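Planning a budget for a two-arm assembly bench

The arms are the easy part of the quote. Most overspends come from what goes round them, so work through the bench in the order below before you ask for a price.

1. Write down the job. List every part the arms must pick up, with its smallest dimension. Driltex and Mathur both ask for this list before they will quote on grippers.

2. Price the table and frame. Ask for the top to be drilled for the arm mounts at the factory. Doing it later cost us 2 extra visits from the fitter.

3. Price the arms as a pair. Check whether the controllers, cables and grippers are included. Tolla lists them separately — Stikuseo does not.

4. Allow for cabling and power. Count the sockets you need and add 5 spare. Leave slack in each cable run for the full reach of the arm.

5. Budget for small parts. Buttons, switches and sensors get dropped and damaged during setting up, so order 20 of each and keep them in labelled tubs. Put the emergency stop on the same order and agree its position with whoever signs off your risk assessment.

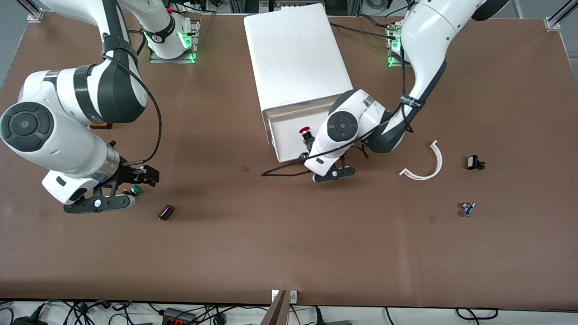
6. Add the running costs. Include spare gripper fingers, a service visit and training for 2 operators. Get these in writing with the main quote, and check how long the prices hold.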